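Prallham Bench Gallery: Teaching Two Arms by Remote Control

Posted 14 Jan 2022

Prallham is our bench for showing a pair of robot arms how to handle small desk items. An operator moves the arms by remote control, the software records every joint and every camera view, and the recordings go into the training set we call Delov. We started in September and have 1,243 usable runs so far. The target is 2,000.

The pictures on this page come from the tidy-up task, which uses a bin, a gray piece that goes beside it, and a few things to write with. The red lamp stays on the table through all of it.

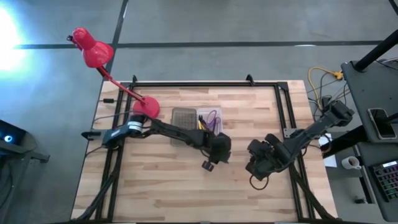 The two arms from above, grippers facing each other over the wood. The purple cable is in the clear bin. 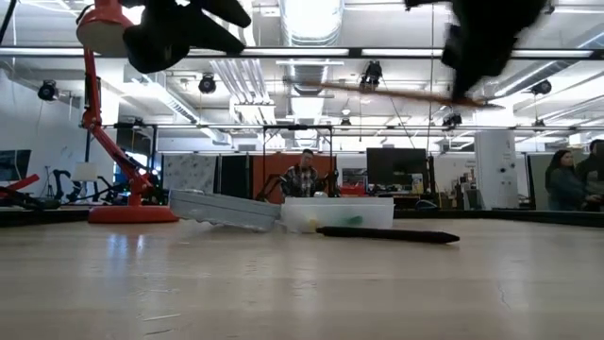

The bench from the side, with a black marker lying in front of the bin and two black gripper fingers at the top.

A run is kept if the operator finishes the task without putting a hand on the table. Short pauses are fine. Dropped items are fine too, as long as the arm picks them up again, and we tag those runs separately so they can be left out of training later. New operators do 3 practice runs before anything is saved.

The first version of the policy, Pulutus, was trained on 1,386 runs, including older ones we have since thrown out for bad timing data. It handles the bin well and is weak on thin items that lie flat. More runs with pens and sticks are next on the list.

Other galleries: Chiang bench, cable sorting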